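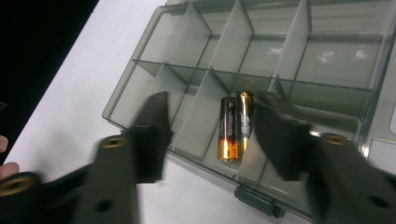 Grajales Reissue Series: Progress Report to the Grarkbridge Fund

Wednesday, July 26, 2023
Prepared by Segundo Cuervo, series editor

Where we are

The grant agreement asks for a report at the halfway point, so I will start with the question I would ask if it were my money: is there a record yet? There is one finished master, one nearly finished master and a third disc that I no longer believe in. The original plan promised three compilations of the Grajales dance band catalog by the end of the grant. I think you will get two good ones.

Disc one, the early sides

Finished and approved. It runs to 14 tracks, the oldest cut in 1919 and never issued on LP or CD as far as I can find. I say "as far as I can find" because the collectors' lists contradict each other, and two of them copy the same mistakes from a third. The transfers were done at Metex, who charged what they quoted and were a week late.

I had doubts about the noise reduction and I still have a few. The first pass took out the hiss and most of the cornet with it. We sent it back. The second pass leaves a good deal of surface noise in, and Kevin Lozano thinks some buyers will complain. Maybe they will. I would sooner answer those letters than put out a record that sounds as if the band were playing inside a mattress.

Disc two, the ballroom years

This one covers the later band up to the 1952 radio session, which everybody who writes about Grajales calls the peak. Having now listened to all of it several times, I would put the peak a little earlier. The radio session is tight and well recorded, but the arrangements are stiff and the singer sounds bored by the second number. We are including five of its eight tunes. The application said all eight, so please treat this as a request to vary the track list.

Sequencing is done apart from the last side. One waltz is still out for a second transfer because the only copy we had was pressed off-center and the pitch wobbles badly. A better copy has been offered by a dealer in exchange for a credit on the sleeve, which seems fair.

Disc three, the remixes

You will remember that this was added at the suggestion of your panel, to bring in younger listeners. Gukonlow delivered four club versions in the spring. Two are pleasant. The other two use so little of the original recordings that I could not tell which tune I was hearing until I checked the label copy. I have asked for changes and received a long email about process.

I am not against the idea of remixes. I just can't see who is meant to buy these, and I have yet to be shown any evidence that a person who dances to one will go looking for the band behind it. My proposal is to put the two better ones out as a download with disc two and drop the rest.

Money

Mastering is within budget. Licensing is over, mostly because one estate turned out to be two estates. Moving the disc three pressing money across would cover the gap with a little left for the booklet. I am not asking for more.

Pressing and sales

The plan called for 1000 copies of each title. Advance orders for disc one stand at 502, and a good part of those are shops that can send them back. I would press half the planned number first and repress if the orders hold. Kevin disagrees - he thinks a short first run makes us look timid and costs more per copy. He is right about the cost.

The streaming figures in the distributor's last statement look healthy until you notice that most of the plays come from one dinner jazz playlist. I have left them out of the totals.

Decisions needed from you

Approval of the shorter radio session on disc two.
Agreement to release two remixes as a download in place of disc three.
Permission to move the disc three pressing money to licensing and the booklet.
A yes or no on the smaller first pressing.

The plant needs our numbers before it will hold a slot, so the last item is the urgent one. Booklet notes for disc one can be sent on request, though the discography pages still have gaps in them.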